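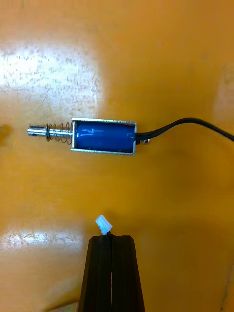

You make the Skodmont round sound harder than it is, a reader wrote under my last post, and anyone who can manage a day on their feet could do it in trainers. I'd agree with the first half. I did the lower side again in September and it was easier than I remembered. I'd still wear boots for the top.

The full round from Girby is 19 kilometres. Most of that is good track through birch and then open moor, with red paint marks on the stones. The bus from Clevthorpe drops you at the chapel and the path starts behind it, through a gate that needs a hard shove. There is a tap by the chapel wall. Fill up there, as the streams higher up were very low both times I went.

From the gate it climbs slowly for an hour or so to the first shelter, which has a bench, a stove and usually no wood. After that you are out of the trees. The moor section is boggy and some of the duckboards have sunk. Poles help. 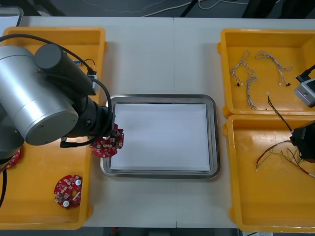 **Martin Oakes**
*Walker and writer of this blog*

The hard part is the last 100 metres of height below the ridge. It's loose, the marks are far apart and in cloud I lost them and had to go back down to the cairn. In dry weather it's just a steep slope. In snow I wouldn't try it without someone who knows it. The winter ski route stays off this side altogether and goes round by the lake, so don't follow the poles with crosses on them in summer or you'll end up in the wet.

On top it's flat and stony and there is nearly always wind. I had my lunch on the far side, below the big boulders, and could see right down to the Girby road.

I stayed 2 nights at the Bhardwaj guesthouse in Girby. Plain rooms, a drying room that works, breakfast from half past six if you ask the evening before. They'll sell you a map at the desk but it's the old edition and still shows the footbridge that has gone. The new crossing is further upstream, a bit before the sheepfold. 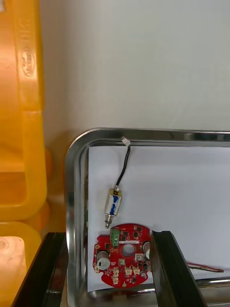 *Solenoid and red circuit board on a sheet of paper in a steel tray.*

Coming down took longer than going up. Allow some four hours from the ridge to the chapel if your knees are like mine. The last bus back to Clevthorpe leaves in the late afternoon and from October it only runs if you've rung to book it.

I'm hoping to go back in February with skis and do the lake side. If anyone has been round there recently, I'd like to know whether the shelter at the north end is open.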